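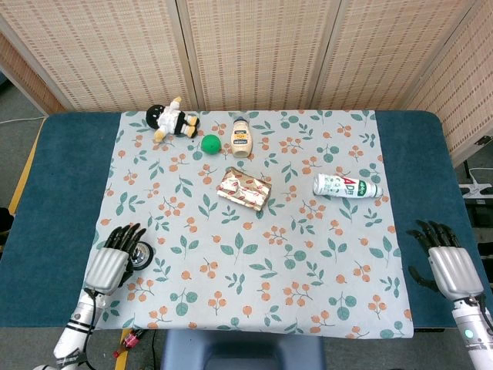

로봇 학습 데이터 업체 레세오(Reseo)가 양손 로봇의 탁상 물체 조작 시연 수집을 11월부터 확대한다. 회사는 현재 작업대 2개를 운영 중이며, 지금까지 확보한 유효 시연은 3000건을 넘는다고 밝혔다.

수집은 원격조작 방식으로 이뤄진다. 작업자가 양팔과 손가락 관절을 직접 제어하고, 머리 위치의 카메라 영상과 관절 각도, 손끝 접촉 신호를 같은 시간축에 기록한다. 한 건은 물체 하나를 집어 지정된 자리로 옮기고 손을 원위치로 되돌리는 데까지다. 중간에 물체를 떨어뜨린 기록은 삭제하지 않고 실패 표지를 붙여 별도로 보관한다.

대상 물체는 봉제 인형, 공, 소스 용기, 음료병, 포장 식품 등 가정에서 흔히 쓰는 물건으로 구성했다. 등록 품목은 408종이다. 작업대에는 무늬가 있는 천을 깔기도 하는데, 단색 배경에서만 학습한 모델이 무늬 위에서 물체 경계를 잘못 잡는 문제가 앞선 시험에서 확인됐기 때문이다. 물체 배치는 시연마다 바꾸며, 병은 세운 상태와 눕힌 상태를 모두 포함한다.

수집을 총괄하는 이페아니 오콘쿼(Ifeanyi Okonkwo) 책임연구원은 "비닐 포장은 잡는 순간 형태가 변해 강체와 같은 파지 기준을 적용할 수 없다"며 "작고 납작한 원형 물체도 손가락 접근 각도에 따라 결과 편차가 크다"고 말했다. 두 유형에는 품목당 시연 300건을 우선 배정했다.

기록의 구간 분할과 표지 작업은 솜니스(Somness)가 맡는다. 작업자 한 명이 1차로 접근, 파지, 이동, 해제 구간을 나누고 다른 작업자가 경계 시점을 검수한다. 두 사람의 판단이 어긋난 기록은 학습용에서 제외하고 재검토 목록으로 넘긴다.

확대 이후에는 한 손으로 물체를 잡아 다른 손에 넘기는 동작이 추가된다. 현재 기록은 한 손 조작이 대부분이다. 레세오는 양손 전달 동작의 세부 절차와 실패 판정 기준을 수집 개시 전에 확정할 예정이다.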